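Resau Software: Frequently Asked Questions

This page answers the questions most often received by the Riseo Institute about Resau, its software for robot-assisted suturing research. It applies to the current release. Groups working with an earlier release should read the migration notes supplied with their copy before making any changes.

What is Resau?

Resau is a set of programs that allows a research robot to follow a suture thread and needle through camera views, plan a stitch, and carry out the planned motion under supervision. It was developed at the Riseo Institute with the Ní Chonaill Laboratory. The three main parts are the perception module, the planner and the controller. Each may be run alone, and many groups use only the first.

Who may use it?

Universities, teaching hospitals and nonprofit research bodies may request a license at no charge. Commercial organizations should write to the licensing office before downloading any part of the software.

Is Resau approved for use with patients?

No. Resau is research software and has not been assessed for clinical use. The license forbids its use in the care of any person or animal.

Which cameras are supported?

The software accepts views from small cameras mounted at the wrist or gripper and from fixed cameras placed beside or above the workspace. One wrist camera is the minimum. A fixed camera is strongly advised for any work that includes planning, as a wrist view alone will often lose one end of the thread when the tool turns.

How does the software tell one thread from another?

The perception module does not rely on color alone. It traces each visible length of thread as a curve, estimates its thickness, and records where it appears to enter the material, pass under a tool or leave the view. Where two lengths cross, both possible readings are kept until a later view settles the matter. The two readings are shown to the operator in the review window, with the preferred one drawn in a heavier line.

Cut ends and finished knots are given their own classes. Earlier releases placed them in the same class as working thread, and the planner would at times try to pull on a stitch that had already been tied.

What kinds of views should we expect to work with?

Lighting, distance and the amount of thread in view can differ greatly within a single session. The first, second and fourth views are from wrist or gripper cameras, and the third is from a fixed camera.
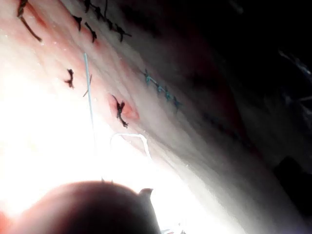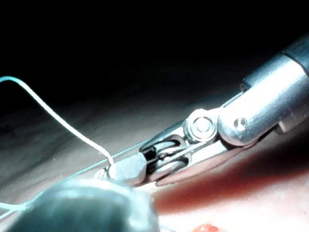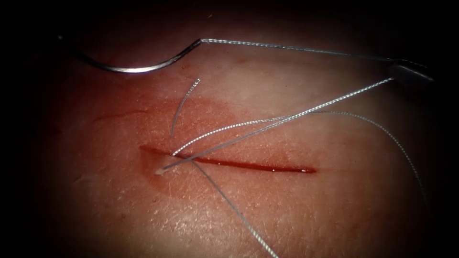
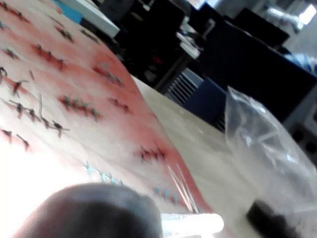

Groups preparing their own recordings are asked to keep difficult views in the set. Removing them makes test scores look better and gives a poor idea of how the software will behave on the bench.

How should exposure be set?

Automatic exposure should be turned off once the session begins. The setup program offers a short routine that samples the workspace and proposes a fixed value. When part of the surface remains washed out, lower the light before lowering the exposure. The perception module marks saturated areas as unknown and will not report thread inside them, even when a person could make a fair guess.

How many labeled images are needed to adapt the perception module to our own setup?

We recommend 600 labeled images for a new combination of camera, light and thread. Groups that change only the thread may find that 80 are enough. In either case the images should come from at least six separate sessions. Images taken moments apart from one recording add very little.

Labels may be made in Flallora, the annotation tool included with the license. Flallora stores each thread as an ordered curve from one end to the other. Labels drawn as filled areas in other tools can be imported, though the order must then be checked by hand at every crossing.

What does the planner need before it will propose a stitch?

It needs an entry point, an exit point, the needle size and a current estimate of where the needle is held. The operator sets the first two by selecting them on screen. If the needle estimate is older than the time limit in the settings file, the planner declines to proceed and asks for a new view.

The planner treats loose thread as an obstacle that may move. It will propose a longer path around a loop when one exists – a choice that some users find overly cautious. The margin can be reduced, but it cannot be set to zero.

What happens if the software loses track of the thread during a motion?

The controller slows the arm and holds its position. It does not open the gripper. The operator may then supply a new view, mark the thread by hand, or end the attempt. All three choices are written to the session log together with the last accepted estimate.

A hold caused by lost tracking clears only on the operator's confirmation. A hold caused by the force limit requires the full restart procedure, including the joint check.

Can Resau run without a robot?

Yes. Recorded sessions can be played back through the perception module and the planner, with the controller replaced by a stand-in that records commands without sending them. This is the recommended way to learn the software. The training set includes 17 recorded sessions for this purpose.

What should be included in a fault report?

Please send the session log, the settings file, the release number and a short account of what the operator expected to see. Camera recordings are helpful but should be sent only through the upload page. Reports that concern unexpected motion are read first. Please give the time of the event as shown in the log, as the clocks on the camera computer and the controller may differ.

How often is the software updated?

A main release is issued every July. Corrections are issued as needed between releases. The download server is closed for maintenance on the first Saturday of each month.

Is training available?

The Institute offers a supervised course for licensed groups, covering camera setup, labeling in Flallora, playback and first operation on the bench. Each group should send at least two people – one who will operate the robot and one who will maintain the software. Places are assigned in the order in which requests arrive.

Whom should we contact?

Questions about licenses should be addressed to Aldana Paredes, Research Licensing. Technical questions and fault reports should be addressed to Damián Iturra, Software Support. Please state the name of the licensed group in all messages.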